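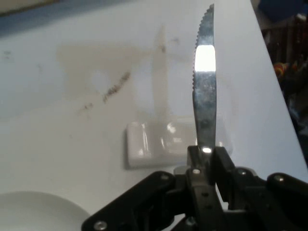 Leonilde Pacheco
Lecturer, Service Automation

Last updated: April

Unit 8. Handling Flatware and Clearing Tables: How Far Along Are the Machines?

8.1 Scope

The unit deals with one chore, clearing and resetting a table after a meal, and with one class of object, thin metal flatware. Dishwashing itself is left out. Rack and conveyor machines wash well and have done so for a long time. The open problem sits on either side of the washer, where items of mixed shape have to be picked up, sorted, turned the right way and put down.

Readings are the Vilela kitchen report, sections 2 to 4, and Teresa Neves's notes on grasp stability from Unit 5. Review friction cones before the lab.

8.2 Why a table knife is hard

A table knife lying flat is thin compared with the fingers of most parallel grippers. The fingertips must reach the table surface, or very near it, before they close. If they stop high, they close on air. If they go low, they press on the table and the arm faults or the plate next to it gets pushed.

Three approaches are in common use:

Edge slide. The knife is pushed to the table edge until part of it overhangs, then gripped from above and below. Reliable, slow, and it needs a free edge.

Direct pinch. The fingers straddle the handle and close along the surface. Fast, but sensitive to height error.

Tilt and pinch. One finger presses on an end to raise the other. Works on some curved handles and fails on flat ones.

Once the knife is held, the second problem begins. A knife held at the handle with the blade pointing away from the fingers has a long lever arm. Any contact at the tip produces a torque at the grip, and two flat plates resist that torque only through friction over a small patch. A knife gripped straight at pickup can therefore be several degrees off by the time it reaches the rack. The controller has to measure the angle again before placing.

8.3 Perception

Polished or worn steel gives poor depth readings. Look at the blade in the opening picture: most of it is dull and mottled, and one patch throws back a hard white glare. A depth sensor will commonly return nothing at all over such a patch. A segmentation model may split the blade in two at the same place. In the Jemano exercise you will see both errors.

White ware on a white table is the other standard difficulty. The plate rim at lower left has little contrast with the surface under it, and a large, faint brownish stain spreads across the table nearby. A system trained on clean tables will sometimes propose the stain as an object. Students should report such false proposals separately from missed objects. The two have different remedies.

A camera at the wrist has the advantage of seeing the item after the grasp. Its disadvantage is that the fingers and linkages take up much of the view and hide part of whatever is behind them. A second, fixed camera is advised where the budget permits.

8.4 Knowing what is dirty

A person clearing a table decides what is clean, used, or in need of soaking with very little effort. For a machine this is a classification problem with weak labels. Smudges on steel, wear marks and reflections of the room look alike at low resolution.

The usual answer in industry is to avoid the question and wash everything. That is sensible in a canteen. In a home it is less so, where a serving dish may stay on the table for the next meal.

8.5 Throughput

The Plorkden trial is our working case. The station was given a mixed bin and a fixed rack, and it ran without a person in the loop except for faults. The trial logged 2,000 pick attempts on knives, forks and spoons, and a further 2,000 on cups and small plates. Preben Oddsson's summary gives a success rate of over 80 percent for the flatware set on the first attempt.

The figure needs care in reading. A failed pick in a bin costs a few seconds. A failed pick over a set table may knock over a glass, and the cost of recovery is then much larger than the cost of the pick. First-attempt rate alone does not tell a buyer whether the machine is usable. Ask also for:

- mean time to recover from a drop
- number of faults per shift that required a person
- share of items placed in the wrong orientation
- damage to ware and to the table surface

Clenex, which supplied the rack, requires knives to be loaded blade down. A gripper that takes the knife by the handle with the blade up must turn it over before release. This adds a wrist rotation of half a turn, and the clearance for it has to be planned.

8.6 Present position

Sorting flatware of known patterns at a fixed station is feasible now, with supervision. Clearing an arbitrary table in a home, at a speed a household would accept, is not yet dependable. Carolina Loureiro argues in her seminar paper that better fingertips will close more of the gap than better vision. Benvinda Serrano takes the other side. Both papers are on reserve.

8.7 Problems

1. Derive the grip force needed to hold a uniform knife of mass m level by its handle, given two square contact pads of side a and friction coefficient mu. State your assumption on pressure distribution.

2. Repeat with the blade vertical. Explain the difference.

3. Propose a test that separates glare errors from stain errors using a single wrist camera. Limit your answer to one page.

4. Using the Plorkden log, compute the second-attempt success rate for forks only. Comment on whether attempts can be treated as independent.

Problems 1 and 2 are to be handed in before the lab.

This site uses cookies to remember your settings. By continuing to browse you accept our cookie policy.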